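Guest Footwear and Entry Lounge: Frequently Asked Questions
Georgiou House, Resident Services

Am I required to remove my shoes?
Yes. Outdoor shoes are not permitted on the carpet in the entry lounge or in any furnished suite. Slippers are provided on the shoe rack.

Where should slippers be returned?
Please place them on the top shelf of the rack, side by side, with the toes facing the room. The two lower shelves are reserved for outdoor shoes.
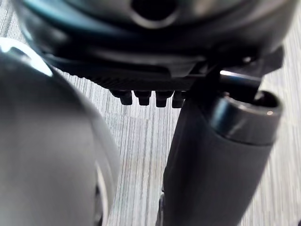
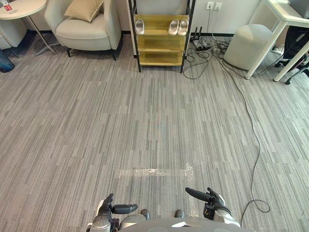
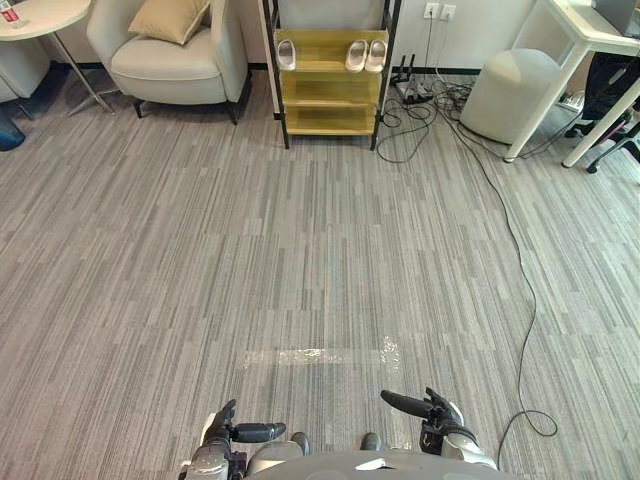 May I use the armchair while changing my shoes?
Yes. Please leave the cushion on the chair when you have finished. Bags should be kept off the seat.

What if I find only one slipper of a pair?
Please leave it on the shelf and notify the front desk. Single slippers are matched or replaced every Monday.

How much weight does the rack hold?
The Runditz rack used in our lounges is intended for footwear only. Boxes, luggage and groceries may not be stored on it. Each suite is limited to 2 pairs of outdoor shoes on the rack at one time.

How is the carpet cleaned?
Carpets are vacuumed daily by Bredix. Please report spills promptly and do not apply household cleaners.

Is there a charge for damage?
A fee of $100 applies to stained carpet tiles and $200 to damaged upholstery. Replacement of the armchair is billed at $495.

Whom do I contact with other questions?
Requests may be submitted at the front desk or through the Kellex resident portal.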